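La lettre de Bruvik - rencontres, clubs et vie à deux (ou pas encore)

14 décembre 2018

Les tablées du jeudi, un an après : ce qu'on a appris en faisant dîner des célibataires sans leur montrer une seule photo

Vous êtes nombreux à nous avoir demandé des nouvelles des tablées, alors en voilà, et elles sont bonnes ! Pour ceux qui nous rejoignent : une tablée, c'est six personnes célibataires, une table, un menu unique et une soirée entière devant soi. On s'inscrit sur Otavell, on répond à un petit questionnaire (le régime alimentaire, la langue dans laquelle on préfère plaisanter, l'heure du dernier tram), et on reçoit l'adresse la veille. Pas de photo de profil, pas de messagerie avant le repas, pas de pourcentage de compatibilité. On sait les prénoms et c'est tout.

Depuis l'ouverture, 1 021 personnes ont dîné au moins une fois. Quand Eylül Eren a lancé l'idée, elle espérait remplir deux tables par mois dans l'arrière-salle du Milter, et elle avait déjà préparé le message d'annulation de la première soirée au cas où. Elle l'a gardé dans ses brouillons, pour le plaisir de ne pas l'envoyer.

Ce qui me frappe, en relisant les mots que vous nous laissez après les dîners, c'est combien de fois revient le silence du début. Les dix premières minutes sont raides, tout le monde le dit. On lit la carte alors qu'il n'y a rien à choisir. On verse de l'eau à des gens dont le verre est plein. Et puis quelqu'un renverse une salière ou avoue qu'il a failli faire demi-tour au coin de la rue, et la table se met à parler d'un coup. Taner Aksoy, qui a participé à quatre tablées cette année, nous a écrit ceci : « Sur les applis, je passais deux semaines à être drôle par écrit, puis je rencontrais une personne avec qui je n'avais plus rien à dire. À table, je suis moins drôle, mais on se parle vraiment. »

Je ne veux pas dire du mal des applis, j'en utilise une moi-même et j'y ai rencontré des gens charmants (et un monsieur qui ne parlait que de sa chaudière). Simplement, le dîner à six enlève un poids énorme : personne en face de vous n'est « le rendez-vous ». Si le courant ne passe pas avec votre voisin de gauche, il reste quatre convives et un dessert. Plusieurs d'entre vous sont repartis avec un ami, une partenaire de badminton ou une adresse de plombier, et vous aviez l'air ravis.

Le plus difficile reste de passer la porte. Amarachi Babalola, qui accueille les convives au Milter depuis le printemps, a pris l'habitude de sortir sur le trottoir un quart d'heure avant l'heure, en manteau, l'air d'attendre quelqu'un elle aussi. Elle repère ceux qui font semblant de téléphoner, leur demande s'ils viennent pour la tablée et entre avec eux. Depuis, les absences de dernière minute ont nettement baissé.

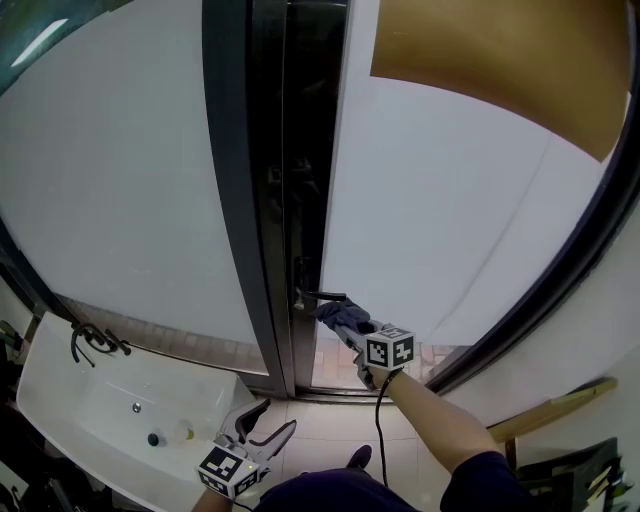 La pince sur la poignée : le moment le plus long de la soirée.

Les soirées de juillet

L'été nous faisait un peu peur. Les habitués partent, les terrasses débordent, et on s'imaginait des tables à moitié vides. On a donc tenté autre chose : un pique-nique géant au parc Yüksel, ouvert à tous les inscrits, avec pour seule consigne d'apporter un plat que l'on sait faire les yeux fermés. Résultat, 204 personnes, une quantité invraisemblable de taboulé, et İlker Yalçınkaya qui a improvisé un tournoi de backgammon sous les tilleuls. Il n'avait prévu qu'un seul plateau ! On a fini par en dessiner sur des nappes en papier avec des capsules en guise de pions.

C'est aussi là que Lefteris Stefanou a retrouvé une convive d'une tablée de février à qui il n'avait pas osé demander son numéro. Ils m'ont autorisée à raconter la suite, qui est très simple : il le lui a demandé, elle le lui a donné, et ils reviennent de quelques jours à la mer. Je suis contente pour eux comme si j'y étais pour quelque chose.

Vos questions, en vrac

Faut-il venir seul ? Oui, toujours. Si vous vous inscrivez avec une amie, dites-le-nous et nous vous placerons à deux tables différentes le même soir. Vous rentrerez ensemble et vous aurez deux fois plus à raconter.

Et l'âge ? Nous formons les tables par tranches assez larges, et vous pouvez indiquer vos préférences dans le questionnaire. Les tablées des plus de soixante ans sont complètes très vite, nous en ajoutons une deuxième par mois dès la rentrée de janvier.

Comment revoir quelqu'un qui nous a plu ? Le lendemain, vous recevez un message avec les prénoms de la table. Vous cochez ceux que vous aimeriez revoir, en amitié ou autrement, et si c'est réciproque nous transmettons les coordonnées. Dans le cas contraire, rien ne part. Pensez à répondre avant le dimanche soir - après, la liste se ferme et nous ne pouvons plus la rouvrir.

Que faire si l'on s'est senti mal à l'aise ? Écrivez-nous tout de suite, ou parlez-en à la personne qui accueille, pendant le repas si besoin. Chaque message est lu le jour même par Eylül ou par moi.

Et pour la suite

Pas de tablée pendant les fêtes, le Milter ferme et nous aussi. Les inscriptions de janvier sont ouvertes sur Otavell, avec une nouveauté que j'attends avec impatience : les tablées cuisine, où l'on prépare le repas ensemble avant de le manger. On a fait un essai entre nous, les raviolis étaient affreux et on a ri toute la soirée. Prenez un tablier, laissez la belle chemise à la maison.

Nous cherchons aussi une seconde salle, de préférence près d'une ligne de tram, avec une acoustique qui permette de s'entendre d'un bout à l'autre de la table. Si vous connaissez un restaurateur que l'aventure tenterait, répondez simplement à cette lettre.

Bonnes fêtes à toutes et à tous, et à très vite autour d'une table !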